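Trustport Releases Vesia, a Library of Human Hands Doing Ordinary Things

28 September 2025

145 shares | 3 comments

Trustport today released Vesia, a collection of 3,309 recordings made from head height while people handle household odds and ends at their own pace. It is meant for teams who would like a robot to tidy a desk and have so far watched it push the desk into the wall.

The method asks little of the demonstrator. Put on the camera, sit or stand at a table, pick things up, put them down. Both hands stay free, and the robot gets to study them later, at leisure, as many times as it needs. Trustport began recording in May and has kept the instructions to a single page, which most people still skip.

Soft things and hard things are both in the library, as a gripper that manages one will often make a mess of the other. 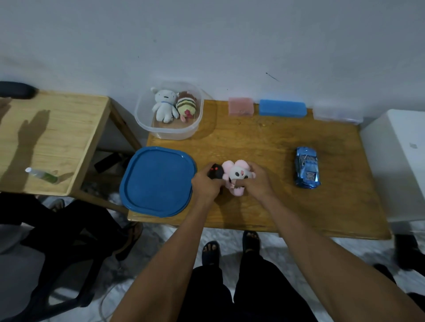
Plush toys share desk space with toy cars and plastic boxes in Vesia.

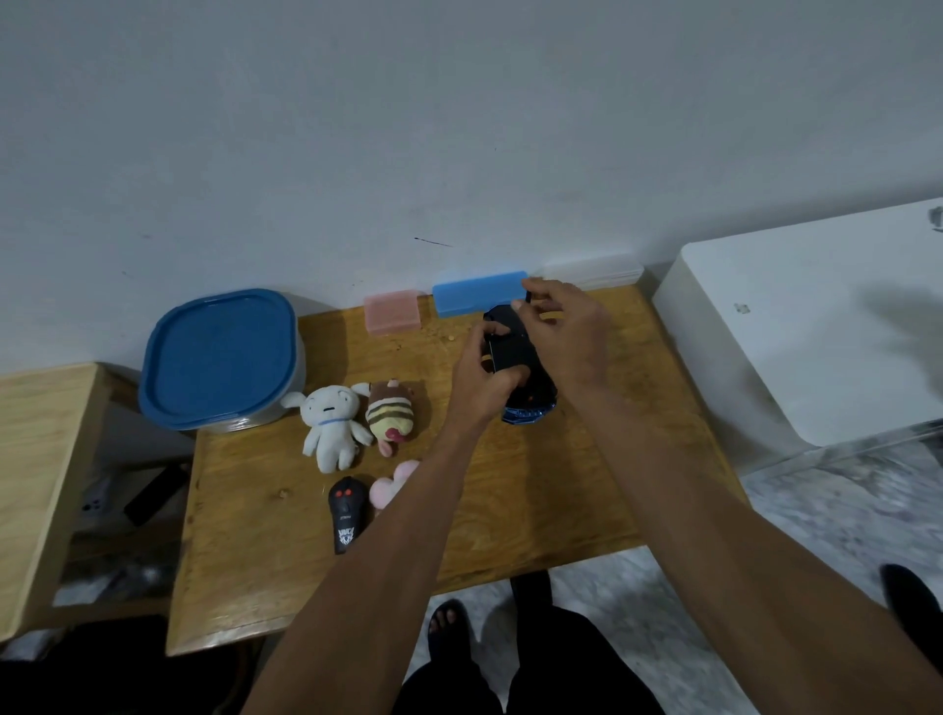 Rornum, which tried an early copy on its two-armed bench robot, reported that 900 recordings were enough to get started and that the hard part was teaching the machine when to let go. It added that it would still like more footage of people getting things wrong, a request Trustport considers easy to meet.

Vesia also works alongside Gape, the company's remote-control kit, for tasks where an operator has to drive the arms directly and mutter at them. Both are available now to research groups on request.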